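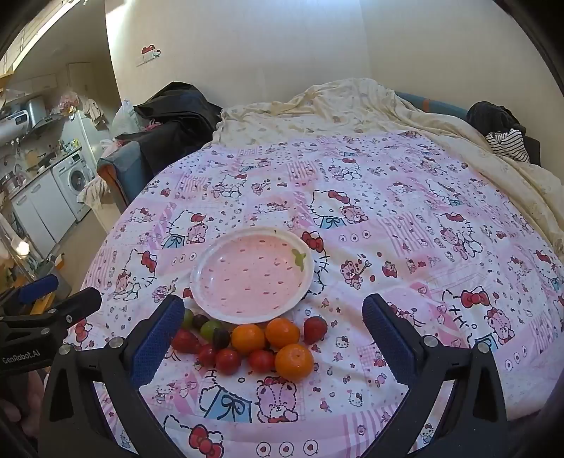 Fig. 2. Strawberry-shaped plate with grapes, mandarins, cherry tomatoes and a strawberry set out in front of it.

4. Arranging fruit on the Lindura shaped plate

4.1 Before first use
1. Remove the paper insert and any labels from the plate.
2. Wash the plate by hand in warm water with a mild detergent. Rinse and dry with a soft cloth.
3. Check the rim for chips. Do not use a chipped plate for food.

4.2 Preparing the fruit
1. Rinse all fruit under cold running water and pat dry.
2. Pull grapes and cherry tomatoes from their stems.
3. Leave mandarins unpeeled if the plate will stand for more than an hour.
4. Lay the fruit out next to the plate before loading, as in Fig. 2.

Note: The load limit is 800 g on a firm table and 400 g on a bed, sofa or other soft surface.

4.3 Loading the plate
1. Set the plate down with the leaf on the right.
2. Place the mandarins first, at the center. If they differ in size, start with the largest.
3. Place grapes around the mandarins. Light and dark grapes may be mixed.
4. Fill the remaining gaps with cherry tomatoes.
5. Add the strawberry last. It bruises under the weight of other fruit.
6. Keep all pieces inside the rim.

CAUTION: Whole grapes and cherry tomatoes are a choking hazard for young children. Cut them lengthwise into quarters before serving.

CAUTION: On bedding, smooth the sheet flat under the plate before loading. Do not lift or shift the sheet while the plate is loaded. Mandarin juice and the juice of dark grapes can stain printed fabric.

4.4 After use
1. Remove leftover fruit and refrigerate cut pieces in a closed container.
2. Wash the plate as described in 4.1. Do not use scouring pads on the seed marks.
3. For storage with other Lindura plates, see Section 5.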